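Fandurton open day – notes on the hand-held gripper demo

tolvane
Posted 2019-07-21

Went to the Xaba open day at Fandurton. Main item was data collection with hand-held grippers, two per operator, plus a head-worn camera. No arm involved at this stage. Recordings go to the Mullano training stack afterwards. They quoted 60 demonstrations per task as the minimum and said 43 was the lowest count that had ever given them a usable policy. Visitors could try a pair for six minutes.

Points I wrote down:
Jaws are a deep V with black foam padding and a textured mesh lining on the inner faces.
Square black-and-white marker on top of the gripper, used for relative pose between the two hands.
Wide fisheye lens, so most of the room ends up in every recording.
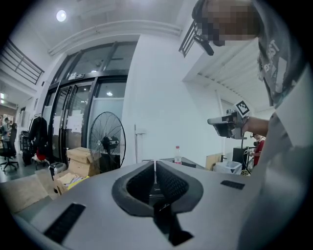
brackwater_j
Did they give a failure rate for the marker tracking? I ran a similar setup in January and lost the pose whenever one hand passed under the other.

tolvane
Only for one task. 71 percent of takes kept on the first pass, the rest dropped for tracking loss or operator error. They did not split the two.

orrin_pk
Then the number is not much use. Operator error goes down with practice and tracking loss doesn't.

brackwater_j
It does a little. People learn to keep the marker turned toward the other camera. I'd still want them reported separately.

stepper_nine
I disagree with the whole approach for anything that needs force. Foam pads hide the contact. Teleoperation on the real arm is slower but you log joint torque. Eva, the older Xaba rig, did it that way and the data still holds up.

tolvane
Asked about Eva. It is still in use for insertion tasks. The hand-held units are for pick and place and folding, where they want volume.

orrin_pk
Any word on pad wear? Mesh over foam tends to go shiny at the tips – grip changes and the early takes no longer match the late ones.

tolvane
Not covered. The pads are swapped on a schedule, but I didn't get the interval. I have a contact address from the sign-in desk and will post the answer if one comes back.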